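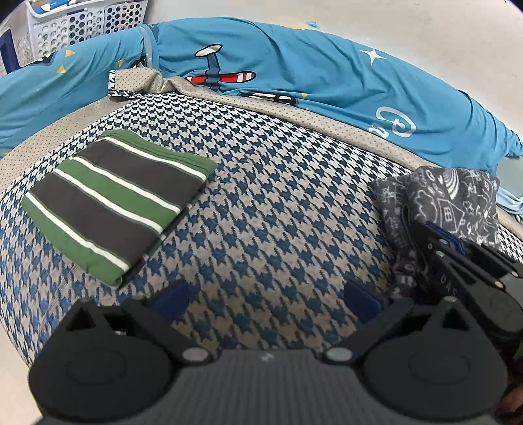 工单 188:在花纹面料上收拾衣服时,Nesholm 手持夹爪的轨迹漂移

阅读时间:8 分钟

提交人:Noemi Haddad(Stavska 工作点)
处理人:Roscoe Pettigrew(Fluvudard 技术支持)
产品:Nesholm 双手采集套件,租用版,附带 Ambrose 检查软件
状态:已解决,有一个小问题保留

一、问题说明

我们从 Fluvudard 租了一套 Nesholm,用来录制叠衣服和摆放衣服的动作。前两个星期在白色的桌子上工作,没有什么可以抱怨。后来我们把任务换到有软垫的表面,面料是深蓝色和米白色的千鸟格,上面放叠好的衣服,后面还有一块印着卡通飞机的蓝色布。从这时开始,Ambrose 检查软件经常给出黄色警告“位姿不连续”。

我先写清楚我看到的现象,请原谅如果有的词用得不准确。

1. 两只夹爪都有警告,但是右手的比左手的多。
2. 警告多数出现在手靠近垫子、还没有夹到衣服的时候。夹住以后把衣服抬高,轨迹又变得平滑。
3. 在回放里,夹爪的位置会突然向旁边跳一小步,然后继续走。跳的方向大多数和格子的方向一样。
4. 指尖开合的曲线看起来正常,张开和闭合都能和视频对上。

我这一批录了 100 段,其中 10 段被软件直接拒绝,其余的有黄色警告但是可以保存。我不敢把有警告的数据交给客户,所以暂停了,写这个工单。

二、支持方第一次回复(Roscoe Pettigrew)

您好,Noemi。谢谢您写得这么详细。请先做下面的检查,一次只改一个条件,每次录同样的动作:

- 用套件里的灰色软布擦两只夹爪的镜头,不要用酒精。
- 检查指尖的深蓝色软垫有没有松动。松动不会引起跳动,但是会影响开合的读数,顺便看一下比较好。
- 在 Ambrose 里打开“特征点”视图,截一段靠近垫子的回放发给我。
- 告诉我曝光是自动还是固定。

请不要马上重新标定。标定文件如果是好的,重新做一次只会让我们多一个变量。

三、我做的检查

镜头:擦过了,左右都擦。警告数量没有变化。

指尖软垫:两只夹爪都检查了。左手的很牢。右手有一个垫片边上有一点翘起来,我按照手册第四章按回去,等了一个晚上。开合曲线以前是正常的,现在也正常。

曝光:自动。我改成固定以后,画面稳定了一些,黑白之间不再闪,但是跳动还在。我把固定曝光保留下来,因为它至少没有坏处。

特征点视图:这个很有意思。白色桌子上,软件抓到的点在衣服边缘、桌角和旁边的塑料篮子上。换到千鸟格以后,几乎所有的点都在格子上。离镜头近的格子很大,远的地方格子又小又密,差不多变成黑白的一片。点的数量很多,软件显示的质量分数也很高,所以我开始的时候没有怀疑它。

四、支持方第二次回复

您发来的回放我和同事 Gwendolyn Marchetti 一起看了,她负责 Ambrose 的定位部分。结论如下。

千鸟格是重复图案。软件在两个相邻的画面里寻找同一个点,但是每一个格子和旁边的格子长得一样,所以它有时候会认错,位置就跳一格。您说跳的方向和格子一致,这个观察对我们帮助很大。

右手更严重,可能和动作有关:右手从侧面进入,离垫子更低,画面里能看到的背景更少。请试下面三种做法:

做法 A:在千鸟格上盖一块单色布。
做法 B:不盖布,但是在垫子周围放四张套件里的定位卡,保证每只夹爪任何时候至少能看到一张。
做法 C:在 Ambrose 里把“重复纹理抑制”从“低”改成“高”。这个选项在高级设置第二页,默认是“低”。

五、测试结果

星期日工作点没有别的人,我用一整天做了测试。动作都是一样的:右手去夹一件深灰色、印着粉笔风格涂鸦的衣服,左手在前面张开等待,然后两只手把旁边那件绿色和炭灰色条纹的衣服放到新的位置。

做法 A
警告没有了。可是对我们不合适。客户的要求里写着,背景必须保留家里真实的布料,不能全部换成单色。而且单色布在鼓起来的地方会滑,我要不停地去拉它。

做法 B
警告变得很少,但是定位卡有两个困难。第一,垫子表面不平,卡片放在弯的地方会翘。第二,叠衣服的时候袖子会盖住卡片。我把卡片移到后面那块皱的蓝布旁边,情况好一些,可是手放低的时候夹爪自己又挡住它。

做法 C
只改设置,不动现场。警告减少,大的跳动没有看见,小的还有。Ambrose 处理一段数据的时间变长了,在我的旧电脑上能感觉到。

B 加 C
这个组合最好。四张卡片,两张夹在衣架上竖起来,放在垫子后面,另外两张平放在左右。我连续录,没有一段被拒绝,黄色警告只出现在我故意把夹爪压得很低的时候。

我也试了不同的高度。手从上面下来,比从侧面贴着布进来好得多。我请 Jalen 也录了一些,他的手比我大,习惯也不同,结果一样。

六、支持方第三次回复

很好,请使用 B 加 C。另外给您三个设置,请写在你们的工作表上:

- 曝光固定,开始以前对着最亮的布调一次。
- 重复纹理抑制:高。
- 最大特征点数:1,000。请不要再往上加,更多的点在这种面料上没有帮助,只会更慢。

您以前那一批数据不用全部丢掉。在 Ambrose 里选择“重新计算轨迹”,使用新的设置,原始视频不会被改变。被拒绝的 10 段里没有定位卡,所以我不能保证都能救回来。

七、重新计算以后

被拒绝的十段里,有六段现在通过了。剩下四段我看了视频,夹爪几乎贴在格子上面移动,画面里除了格子没有别的东西,我同意软件的判断,把它们删除了。

有黄色警告的那些,重新计算以后大部分变成绿色。还是黄色的,我一段一段地看,能用的留下,不能用的重新录。

八、保留的问题

“质量分数”在千鸟格上一直显示很高,包括跳动的那几段。如果我只看分数,不看轨迹,我会把坏数据交出去。我希望软件在重复图案很多的时候给一个单独的提示。Gwendolyn 回答说她已经记下来,但是没有答应时间。这一项在工单里保持打开。

还有一个关于文件的小意见:手册中文版把“重复纹理抑制”翻译成“重复纹理压缩”,和软件里的名字不一样,我找了很长时间。

九、对服务的评价

Roscoe 的回复清楚,每次都说先做什么、不要做什么,我用不是母语的语言写信也没有误会。产品本身我愿意继续租。可是租用以前,最好有人问一下客户的工作面是什么布料。我们的合同表格里只有“室内 / 室外”和“光线”两个空格,没有这一项。

读者评论(3)

Nuria Workneh
我们用的是另外一种细条纹床单,也会跳,只沿着一个方向跳。改成“高”以后好了,没有用定位卡。请问你们竖起来的卡片是什么角度?我的反光很厉害。

Noemi Haddad
回复 Nuria:稍微向前倒一点,不要正对着灯。我没有量角度。如果还是反光,可以换成套件里哑光的那一组,在盒子最下面一层。

Jalen Haddad
补充一句,换电池以后请再看一次曝光。我的那只夹爪有一次换完电池回到了自动,我录完一半才发现。

本网站使用 Cookie 来记住您的语言和登录状态。继续浏览表示您同意我们的 Cookie 政策。 接受 | 设置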